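Adoración Peñalver
22 July 2018

1/ Notes from the second day of the consular talks in Wurngate. I was in the press room for most of it and in the hall for the opening and closing. I'm posting in order, so the fish quota people will have to wait until post 9.

2/ The two delegations met at 9:40, later than planned. The Deltau side was led by Leonor Pacheco, deputy minister for foreign affairs. Argate sent its ambassador, Ezequiel Villanueva, and a legal team of three.

3/ The main item was the visa waiver for short stays. A draft has existed since last September. Under it, citizens of either country could stay up to 12 weeks without a visa, as long as they don't take paid work.

4/ Pacheco said her side accepts the text except for Article 3. That is the article on people who were refused entry in the past. Deltau wants each old refusal looked at again. Argate wants them to stand.

5/ Villanueva told us at the break that he doesn't see Article 3 as a serious obstacle. He said the lawyers could settle it "in an afternoon if they are left alone." The lawyers did not comment.

6/ For people asking about students: they are not covered by the waiver. There is a separate paper on student permits and it was not on the table today. I asked twice.

7/ Some background. The old agreement lapsed when Argate closed its consulate in the port district. Anyone there who needs papers now takes the train to the capital, 265 km each way. The honorary consul can certify copies but can't issue anything.

8/ Two pictures before I go on.

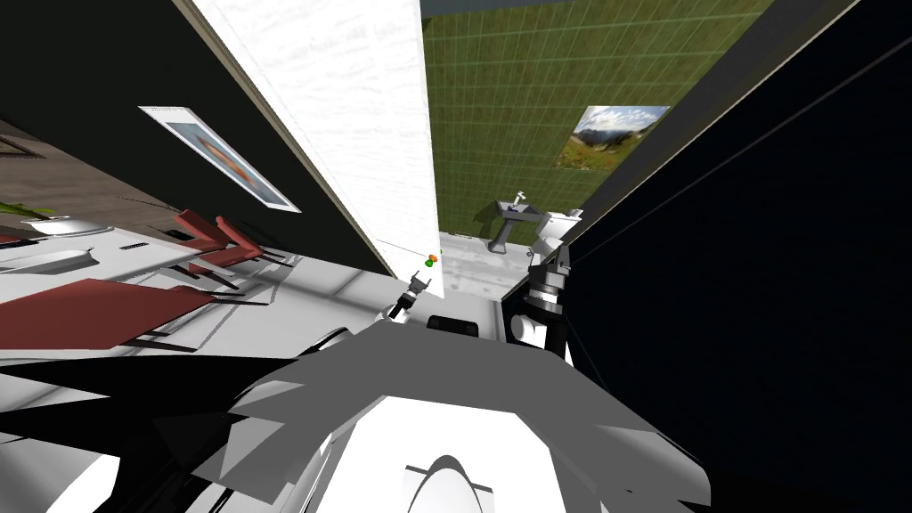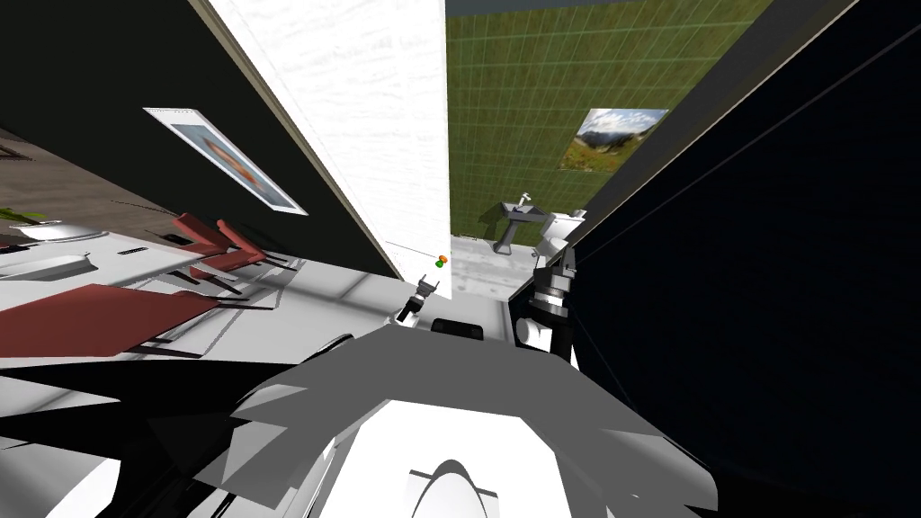 9/ Fisheries. This was a shorter session than expected. The joint patrol will continue on the present terms for another season. No change to the quotas. Both sides agreed to swap catch records every month, where up to now it was once a quarter.

10/ The boat owners' group had asked for a seat in the room and didn't get one. Encarnación Campos, who speaks for them, handed in a letter at the front desk. I have a copy. It asks for compensation for the days lost during the spring closure and gives no total.

11/ Culture and education came after lunch. The two national libraries will lend each other material for exhibitions. The first loan is a set of letters and maps from Argate. It goes to Deltau once the insurance is signed.

12/ They also signed a memorandum on training for junior diplomats. Each side will take a small group from the other for one term. Language lessons are included. Housing is not, and I expect that to come up again.

13/ The memorandum was the only thing signed today. I've seen posts saying the visa waiver was signed too. It wasn't. What people saw on the live feed was the training memorandum in a blue folder.

14/ Press conference, quick version. Pacheco read a prepared statement and took four questions. Villanueva had no statement and took the rest. Both used the word "constructive." Neither gave a date for the waiver.

15/ My question was about the people with refusals on file. The figure in the Deltau briefing paper is 2607 cases. Villanueva said he had seen that number and that his own ministry counts differently. He didn't say what their count is.

16/ Follow-up from Encarnación Rivas of the regional radio: would someone with an old refusal be turned back at the airport under the current draft? Villanueva said yes, as the draft stands. Pacheco said that was why the article is still open.

17/ That exchange was the most useful part of the day for anyone with family on the other side. If you have an old refusal, don't book anything on the strength of this week's news.

18/ Several of you asked about the town of Âu and the border post there. It was mentioned once, in the statement. The post stays open on its present hours. The plan for a second lane for trucks is "under study," same wording as last year.

19/ On the mood, for what it's worth. The delegations ate together and the closing ran over because people were still talking. I've covered rounds where they left by separate doors. I wouldn't read much more into it than that.

20/ What happens next: the legal teams stay on in Wurngate tomorrow to work on Article 3. There is no public session. If they agree on a text it goes to both cabinets, then to both parliaments. In Deltau the recess starts soon, so a vote before September looks unlikely to me.

21/ Correction to post 2. The Argate legal team is three people plus an interpreter, and I had left the interpreter out. Thank you to the reader who wrote in.

22/ The full text of the training memorandum should be on the ministry's site tonight. The joint statement is already up in both languages. The translations differ slightly in paragraph six, where one says "will" and the other says "intends to." I've asked both press offices which is right.

23/ One press office has replied, to say they will reply tomorrow. I'll add it to this thread when I have it.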